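4. What listeners do while the radio is on

I should own up that this was the part of the study I looked forward to most. The phone-in competitions at Zivdale had already told us who enters (the same people, again and again), but I wanted to know what everybody else was up to when the presenter gave out the number. So in August we asked listeners of the breakfast show to keep a diary.
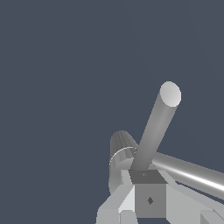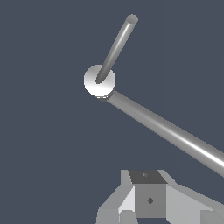
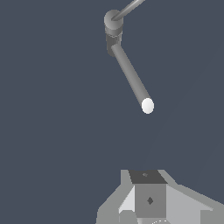
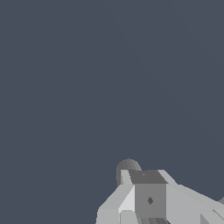 Figure 3. Computer-rendered views, grey parts on a plain backdrop.

We had 38 diaries sent out and 33 came back filled in, which pleased me no end. Most people wrote far more than we'd asked for! One page was meant to hold a whole morning, and plenty of them ran over onto the back, with song titles, grumbles about the adverts and one very long note on why Pledell should never have dropped its Sunday-style love songs hour.

What came through first is how little people listen to the competition itself. They hear the jingle, they carry on buttering toast, and then they look up when the winner is put on air. The prize hardly matters. A new album, a pair of tickets, a mug – the diaries treat them much the same. What they do write down is the winner's voice, whether she cried, whether she knew the presenter's name.

Theerawat Luangrath, who coded the diaries with me, read this differently. He thinks the prize matters before the call and gets forgotten after it, and he pointed to the album giveaways at Fiadzo, where a few diarists had noted the artist days ahead. I'm not fully convinced, but I've kept his codes next to mine in the table so readers can make up their own minds.

The other surprise was singing. We never asked about it, and still it turns up all over the place, mostly in cars and mostly during older hits. New releases get a mention only once they've been played enough to be annoying (one diarist's word), and I come back to that in section 5 with the Gendis playlists.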